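Unit 4: Floor sorting of mixed parcels
Course handout, Goods Handling 1
Tutor: Makis Tsoukalas

4.1 Scope

These notes cover small cardboard boxes that arrive as a mixed lot and have to be put in order by hand before shelving. Pallet loads are dealt with in Unit 6. The practical uses the Plunau record sheet, not the older Asateck one.

4.2 Initial spread

Tip nothing out. Lift the boxes from the cage one at a time and set them on a clean, hard floor in front of the shelving. A loose group is enough at this stage - rows come later. Stand close, feet behind the nearest box, and keep the larger boxes within reach of both hands.

Labels will face in all directions. Turn a box only if its label cannot be read from where you stand. A scuffed or torn label is noted on the sheet before the box is moved again. Tape is not a guide to contents: a heavily wrapped box may have been reused, and a plain one may carry only a barcode.

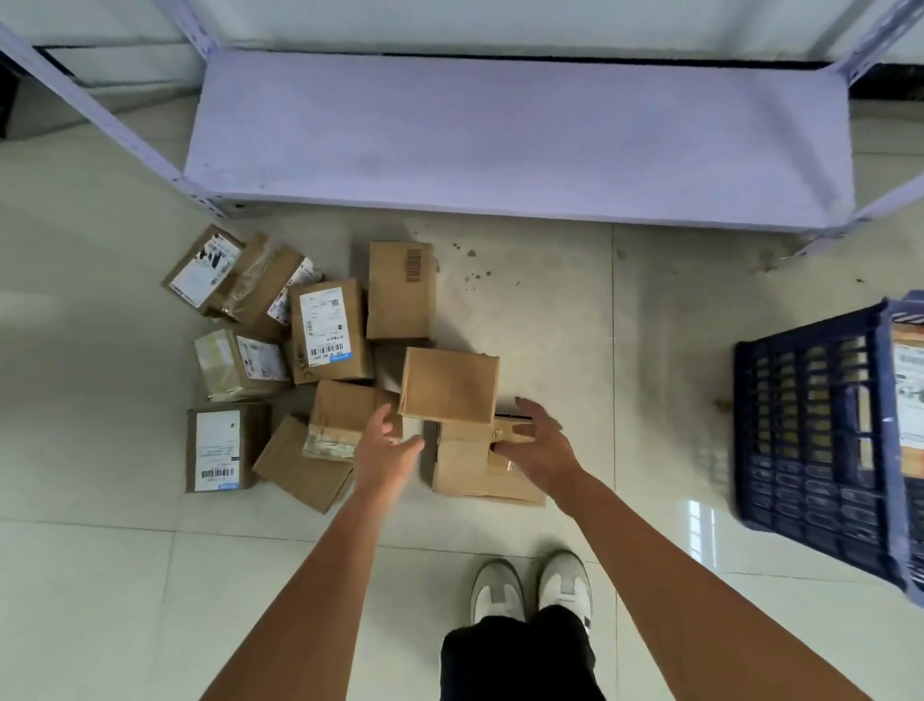
4.3 Lifting from the group

Check the top face first. A smaller box resting on a larger one is taken off before the larger one is gripped. Place one hand on each side, fingers flat, and do not pull on tape or flaps. Bend at the knees even for light boxes.

4.4 Sorting order

Sort by footprint, largest first, then by label type:
- full shipping label, readable
- shipping label, damaged
- barcode only
- no marking

Boxes over 668 mm on the longest side go to the lower shelf. Leave 100 mm between stacks. No stack may exceed 1748 mm, measured from the floor.

4.5 Reading

Fanetti workbook, section on hand sorting. Akgül tables, sheet 2 (April revision).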